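Slide 4. The Clillach arm, Saturday build night, 16 Feb 2019

Start with the money. The budget was 100 pounds and we spent 92 of it on the wrong motors. Pause for laughter, or for sympathy from anyone who has done the same.

Say why we moved to the simulator: crashing is free there and the shared workshop has only 2 decent vices.

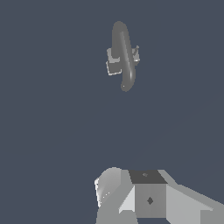
Gravity was the last thing I switched on, on the grounds that it had caused most of my trouble so far. So the handle hangs in mid-air above the gripper, a grey loop with its bracket sticking out to one side, and there is plenty of blue-grey nothing between the two. Closing that gap was May's job – it took 1,039 runs, most of them rude.

Mention Flenora here (the wrist code, not the town). Skip the maths unless the front row looks keen.

Next slide: the real arm, and the bill.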